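Learning to swim properly at 50

I have been threatening to write this post since June, so get yourself a cup of tea because it's a long one.
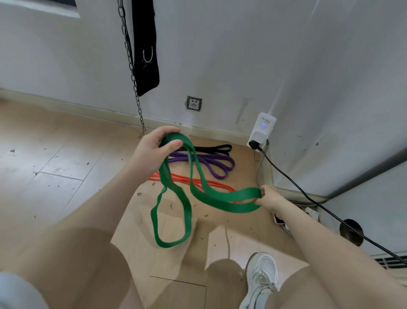
I could always swim, in the sense that if you pushed me off a boat I would probably get to the side. What I couldn't do was front crawl. I did a sort of stately breaststroke with my chin up, like somebody's aunt in a hotel pool, and I did it for the best part of forty years without thinking there was anything wrong with it. Then my sister talked me into a lake swim at Stovthorpe and I was overtaken by a man doing backstroke who was chatting to his friend the entire time. That did it.

So I signed up for the adult improvers' class at the Stovthorpe baths, early evening, when the water is still full of stray plasters and armbands from the kids' lessons (lovely). The teacher is Volker Schwerdtfeger and he is the calmest person I have ever met. I came up coughing after my first length and he just nodded and said, "Good, now you know where the water is." I've thought about that a lot.

The breathing was the worst of it. I'd been holding my breath with my face in the water and then trying to breathe out AND in during the half second my mouth was clear, so of course I was gasping by the far end. You're meant to blow out the whole time you're under, a steady stream of bubbles, so there's only the breathing in left to do when you turn. It sounds so simple! It took me five weeks. I practised in the washing-up bowl at home, which my husband has promised never to mention in company and has mentioned in company twice.

After that it was my legs, which sink. They've always sunk, apparently, I just never had them out behind me long enough to notice. Volker had me kicking up and down with a float until my ankles ached, and the odd thing was that kicking harder made it worse. Looking straight down at the tiles instead of forwards helped more than all the kicking put together. My head goes down, my bottom comes up, and suddenly I'm lying on the water and going somewhere.

My shoulders had opinions too. I sit at a desk all day and they weren't used to going round like that, so I've been doing a bit with stretchy bands at home before tea, nothing fancy, mostly pulling and complaining. I was sore for the first fortnight and then one morning I reached up for the big casserole dish and realised it hadn't hurt.

A word on kit, as two of you asked. I bought cheap goggles first and they leaked. Then I bought some Meinecke ones, which leaked in the other eye. I'm now in a pair of Stavanos with the softer seal and they're grand, though they leave me with rings round my eyes until bedtime, so don't plan on going anywhere nice afterwards. The silicone hat pulls my hair less than the fabric one did. And take flip-flops, the changing room floor at Stovthorpe is not something I want to discuss.

Where am I now? Well, last month I did 13 lengths of crawl without stopping. I know that's an odd number to stop on, and it meant my towel was at the wrong end and I had to walk all the way round the pool dripping, past the entire aqua aerobics queue. I didn't care a bit. I was grinning like an idiot. The plan is to get to 50, one for each year, before my next birthday spoils the sums.

Then it's back to the lake. My sister has already sent me the link for a wetsuit in the Vosunov sale and I've got it open in another tab, but I can't for the life of me work out their size chart. If anyone has one and is about five foot four with short legs, please tell me in the comments whether you went for the small or the medium.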